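Grodovia Surf Association
Sun 13 November

1/ The Association has received a number of questions regarding the forecast for the Prodano reef event and the decision to extend the waiting period. This thread sets out the position for competitors, judges and clubs.

2/ The waiting period has been extended by five days. All entries remain valid and no further fee is due. Competitors who are unable to stay may withdraw without penalty, provided that the contest office is told in writing before the next call.

3/ The reef at Prodano requires a long-period swell from the west-north-west. The swell that arrived this week came from too far south and was largely blocked by the headland at Moodley. Sets reached the outer ledge but did not run through to the inside section.

4/ Several members have asked why the event was not moved to the beach at Akex, where the sandbank has been in good order since the start of November. Akex is named in the permit as a reserve site for the junior divisions only. The open divisions cannot be held there this season.

5/ The next call will be made at first light on the slipway and posted here shortly afterwards. Competitors should be ready to paddle out within the hour. A call of "standby" means that a second decision will follow at the turn of the tide.

6/ Heat draws. The field stands at 156 surfers across all divisions. The draw published last week is unchanged. Where a competitor withdraws, the place will be offered to the first alternate from the same district, and after that to the alternates' list in ranking order.

7/ Priority rules. Heats will be run with four surfers in the early rounds and two from the quarter-finals onwards. The eight quarter-finalists in each open division will be seeded on the basis of their heat totals. Interference will be judged under the rules adopted at the last general meeting.

8/ Water safety. Two skis will be in position whenever a heat is in the water. Free surfers are asked to keep clear of the peak from fifteen minutes before the first heat. The channel on the south side must be left open at all times, including during breaks.

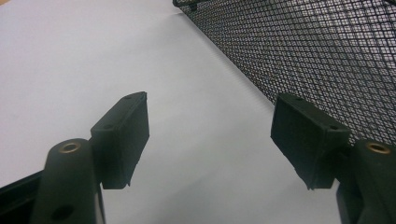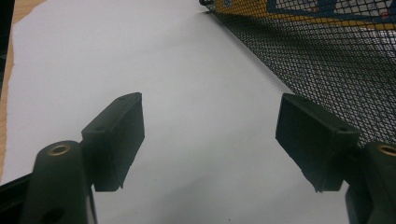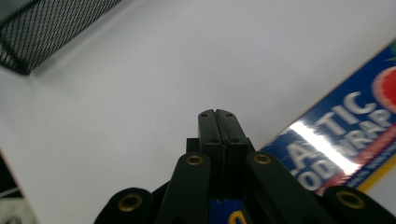

9/ Spectators. The cliff path above the reef will be open, but the lower steps will be closed for two hours either side of high water. The car park at Prodano holds 389 vehicles and fills early at weekends. A shuttle will run from Moodley on competition days. Dogs must be kept on a lead.

10/ Results from the longboard rounds already completed will stand, whatever happens with the remainder of the programme. Score sheets may be inspected at the contest office on request. Protests concerning those rounds are now closed.

11/ Should the open divisions not be completed within the extended period, ranking points will be shared equally among the surfers still in the draw. Prize money will be treated in the same way. There will be no second extension.

12/ Questions about entries should be sent to the contest office by email. Replies to this thread are not monitored outside office hours. The next update will be the morning call.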